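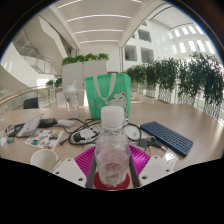 The data collection group at Trerkstead works on the open floor of its office, and on Wednesday it let visitors watch a session from start to finish. Operators carry a hand-held gripper with a camera on it, so an example can be gathered at any table without moving an arm. The bottle task uses a clear bottle with a wide white screw cap, standing over a dark red round pad between two ribbed magenta fingers. The table keeps its ordinary load: cables, a keyboard, keys, a green shopping bag. Ekell, the group's software, stores each grasp as one example.

The target for the bottle task is 2,000 accepted examples. The count at the time of the visit was 389. Review is done by hand in a second tool, Chala, which plays back the video beside the finger opening. Examples with a tracking gap are rejected whole.

Training runs start at 1,000 examples and are repeated at the full target. We asked about transparent objects. The group had no results to show yet. The afternoon ended with a short session on calibration, and handouts were left by the door.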